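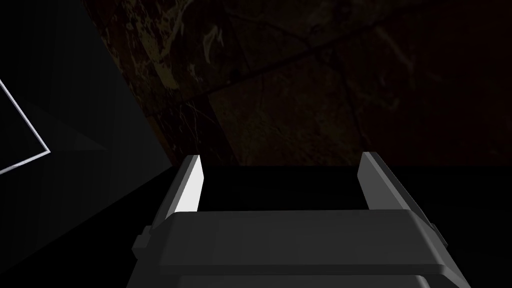 Gripper from behind, both fingers up (render)

Home | Notebook | Heat pumps | Metering | Archive

Notebook, March, 7.40 am

Best numbers yet off the Rallaldale shed! The hot water heat pump drew 38 kWh over the whole test block, and the old resistive tank next to it went through 418 on the same draw-off schedule. I read that twice and then went out and looked at the meter labels, because a gap that big smells like a wiring mistake.

It was one. The clamp on the heat pump circuit was only catching one of its 3 phases — my fault, I'd assumed the Ulberg unit ran single phase like the Barbu. Multiply it out (the phases are well balanced on this one, I checked each with the hand meter) and we land at 114. Still a cracking result, and a far more believable one.

Things to sort before the next block:
- two more clamps on the Ulberg, arrows toward the load
- re-zero the flow sensor, it was reading a trickle with the valve shut
- move the air probe out of the morning sun, it sits right above the metal flashing

Tariff side: I ran the draw-off through the Zemness sheet with the heating shifted to the middle of the day. The tank stays hot enough for the evening showers with one top-up, and most of the load lands under the solar. I love how simple this is. A timer and a decent bit of insulation do nearly all the work.

Ga-eun Bae wants the standing losses split out from the draw-off, and she's right, they're muddled together in column F. Will do that tonight. The logger has 1110 rows so it's no great labour.

Compressor noise: fine from the path, a bit of a hum through the back wall. Try the rubber feet from the blue tub.

Comments

wattle_k: Did the same thing with a clamp on our bore pump. Took me a whole winter to notice.

Ga-eun Bae: Column F looks much better now, thanks! Can you colour the top-up rows so I can find them?

pdm: What's the tank setpoint in the midday run?

Contact | © Rallaldale shed notebook | Back to top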